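Foro Automatización y Robótica > Normativa y buenas prácticas
Tema: Reglas para demostraciones con pinza manual, ¿las escribís o las lleváis en la cabeza?
14 respuestas – ordenar por: más antiguas primero

tornillo_flojo
2019-02-06
Buenas a todos. Llevo desde octubre metido en un proyecto de recogida de demostraciones con pinzas de mano (dos operarios, una pinza en cada mano, abrir y cerrar cajones, meter piezas, sacarlas, ya os hacéis una idea) y me han pedido que redacte las normas de trabajo del puesto. Hasta ahora íbamos con lo que cada uno había aprendido de mirar al de al lado, y claro, cada turno lo hace a su manera y luego en la revisión todo son lloros.

Tengo un borrador de 12 puntos. Os copio los que más discusión han levantado en casa, a ver qué opináis:

Punto 3. El objeto se coloca girado respecto al operario, nunca de frente, y se cambia el ángulo en cada toma.
Punto 4. Las dos puntas tienen que verse al empezar la toma, abiertas y sin tocar nada.
Punto 7. Almohadillas: se revisan al inicio del turno y se cambian cuando asome el rígido de debajo.
Punto 9. Nada en la mesa que no sea parte de la tarea.
Punto 11. Toma dudosa, toma descartada. No se repite encima.

Ahora mismo la tarea que tenemos en marcha es la de los cajoncitos transparentes, que parecía la fácil y nos está dando una guerra tremenda.
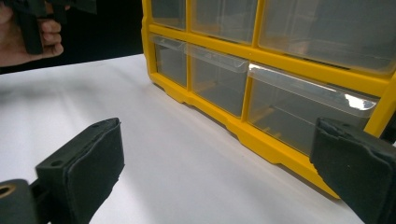 Yo el punto 7 lo tengo bastante claro pero mi compañera del otro turno dice que es tirar el dinero, que una almohadilla con el borde levantado agarra igual. Y con el 9 me pasa al revés, ella es más estricta que yo. ¿Vosotros cómo lo tenéis? ¿Hay alguna norma a la que agarrarse o es todo costumbre de cada casa?

mecha_lenta
Hola! Norma, norma, de las de papel con número, yo no conozco ninguna que baje a ese detalle. Las de seguridad de robots industriales te sirven cuando hay un robot moviéndose, y con una pinza en la mano lo que tienes es un puesto manual de toda la vida: ergonomía, atrapamientos de dedos, pausas. Lo demás es procedimiento interno, así que escríbelo tú y que lo firme quien tenga que firmarlo.

Del 7: estoy contigo. Nosotros tuvimos una temporada con las almohadillas arrugadas por arriba y el borde se enganchaba en los tiradores finos al soltar. El cajón se venía detrás un par de milímetros y en la revisión nos tumbaban la toma. Cambiamos antes y se acabó el problema (o casi, que luego salieron otros).

rgb_sin_g
Pues yo discrepo un poco. Si cambias la almohadilla cada vez que se despeluja un poco, todos tus datos salen con la pinza nueva y luego en planta la pinza no va a estar nueva jamás. A mí me interesa que haya tomas con desgaste, con tal de que esté apuntado. Lo que pondría en la norma es un registro, fecha de cambio y número de tomas con ese juego, y ya decidirá el que entrena si las quiere o no.

El límite sí lo pondría por seguridad del material. Si asoma el tornillo, fuera.

tornillo_flojo
Lo del registro me gusta, no lo había pensado. Ahora mismo no apuntamos nada. ¿Cuántas tomas les sacáis a unas almohadillas?

rgb_sin_g
Nosotros las cambiamos a las 700 tomas, pero ojo, que es con piezas de plástico liso. Cuando hicimos una tanda de chapa no llegaban ni de lejos.

cinta_americana
700?? Qué vida más regalada tienen las vuestras. Aquí con las Dornatetti que nos compraron el primer año la espuma se despegaba sola. Luego pasamos a unas de Bravel y mejor, pero cuestan lo que cuestan, y cada cambio te obliga a recalibrar la apertura, que eso también tendría que estar en el procedimiento y no lo veo en tu lista. Cambiar almohadilla sin recalibrar es peor que no cambiarla – te mete un error fijo en la anchura y no lo ves hasta semanas después.

tornillo_flojo
Apuntado, punto 7 bis. Me da vergüenza reconocer que eso no lo hacíamos siempre.

mecha_lenta
No te fustigues que no lo hace casi nadie jaja

vatio_perdido
Entro por el punto 4, que es con el que más me peleo yo. De acuerdo en que se vean las dos puntas al arrancar, pero lo de "sin tocar nada" yo lo escribiría mejor. ¿Sin tocar el objeto? ¿Sin tocar la mesa? Tengo operarios que apoyan la punta en la mesa para descansar la muñeca entre toma y toma y arrancan así, y si la norma no lo dice, te lo discuten. Con toda la razón, además.

Nosotros lo dejamos así: puntas separadas de mesa y objeto, quietas un par de segundos, y entonces se empieza. Esos dos segundos al principio parecen una chorrada y son los que luego te salvan la sincronización.

Y otra cosa que os parecerá de maniático: con plástico transparente hay que hablar de la luz en el procedimiento. Los tiradores brillan, y según cómo caiga el foco tienes una mancha blanca justo donde va a ir el dedo de la pinza. Nosotros bajamos los focos al 70 por ciento, pusimos un difusor y mejoró bastante. No desapareció, eh.

rgb_sin_g
Ahí te voy a llevar la contraria otra vez (perdón, hoy tengo el día). El reflejo es parte del objeto. Un cajón transparente en una cocina o en un taller va a brillar. Si limpias tanto la iluminación acabas con un robot que solo abre cajones en tu laboratorio. Variar la luz, sí. Quitarla de en medio, no lo veo.

vatio_perdido
Si no digo quitarlo, digo controlarlo y apuntarlo. Que haya una tanda con foco directo y otra con difusor y que se sepa cuál es cuál. Lo que no vale es que dependa de si el del turno de tarde ha subido la persiana.

rgb_sin_g
Ah, vale, entonces estamos diciendo lo mismo con distinto cabreo.

palanca_y_media
Buenas, yo vengo de la parte de revisión, o sea que soy de los malos. Os cuento lo que nos hace descartar más tomas en tareas de cajones, por si os sirve para ordenar los puntos:

Empezar con el objeto medio fuera de lo que ve la cámara de la pinza. A mí esto me parece asumible si el cajón con el que se trabaja se ve entero, y otros revisores lo rechazan siempre. Hay que escribirlo, porque si no, depende de quién te toque.

El dedo de la pinza tapando el tirador desde el principio. Esto pasa muchísimo con los cajones de abajo a la derecha cuando el operario es diestro y se planta muy encima. Con que se eche un poco atrás antes de arrancar se arregla.

El cajonero que se mueve. Si pesa poco y está vacío, al tirar se viene todo detrás. Mirad si la tarea permite sujetarlo con la otra pinza y, si lo permite, ponedlo por escrito, porque unos lo sujetan y otros no y aquello parecen dos tareas distintas.

Y lo del punto 11, totalmente a favor. Repetir encima es lo peor que me podéis hacer. Tengo tomas con tres intentos seguidos y ahí ya no sé ni qué etiquetar.

cinta_americana
Pues en el 11 yo no soy tan radical. Un intento fallido con su corrección vale oro, que el robot también va a fallar y tiene que saber salir de ahí. En Akunell, donde estuve antes, las guardábamos aparte con su etiqueta de "recuperación" y se usaban. Descartarlas todas me duele.

palanca_y_media
Con etiqueta, perfecto. Sin etiqueta, a la basura. El problema es que me llegan sin etiqueta.

tornillo_flojo
Madre mía, la de cosas que me faltaban. Os respondo junto, que si no, me pierdo.

Lo de sujetar el mueble con la otra pinza no lo teníamos definido y es verdad que cada uno hace lo suyo. Voy a poner que se sujeta siempre por el armazón y nunca por otro cajón, que ya hemos tenido alguno abierto sin querer por apretar donde no era. Si alguien ve pegas, que lo diga ahora.

El 11 lo cambio: toma con corrección limpia, etiqueta de recuperación; toma con más de una corrección, fuera. No sé si contentará a todo el mundo pero al menos es algo que se puede comprobar.

Y el 9, que al final casi no lo ha tocado nadie. ¿Mesa pelada o mesa con trastos? Mi compañera quiere la mesa pelada siempre y yo haría una parte de las tomas con cosas por medio.

mecha_lenta
Lo de sujetar por el armazón, bien, pero di también por qué lado, que si la pinza que sujeta cruza por delante te tapa la otra. Nosotros: mano contraria al cajón que se abre, y por el lateral.

Mesa pelada para empezar y para formar gente. Cuando el operario lleva 6 sesiones buenas, entonces trastos. Si metes todo desde el primer día no sabes si falla la persona o la tarea.

vatio_perdido
+1. Y que los trastos vengan en una lista cerrada, porque si no, te aparece el café de alguien en medio de la mesa, con el consiguiente peligro para la electrónica. En el proyecto Adeyemi acabamos con una caja de trastos oficial, con su inventario y todo. Nos reímos mucho al montarla y es lo que mejor ha funcionado.

rgb_sin_g
Una que no ha salido: los descansos. Esas pinzas parece que no pesan y a la hora tienes la muñeca fina. Se nota en los datos, los cierres se vuelven bruscos y se empieza a golpear la mesa con las puntas. Yo pondría pausa fija y cambio de puesto, y lo pondría el primero de la lista y no el 13.

tornillo_flojo
Va el primero. Esta semana lo paso a limpio y cuelgo la versión entera para que la destrocéis. ¿Alguien tiene un modelo de hoja para el registro de almohadillas o me lo invento?

cinta_americana
Te paso la mía por privado, es un Excel feo pero tiene la columna de recalibración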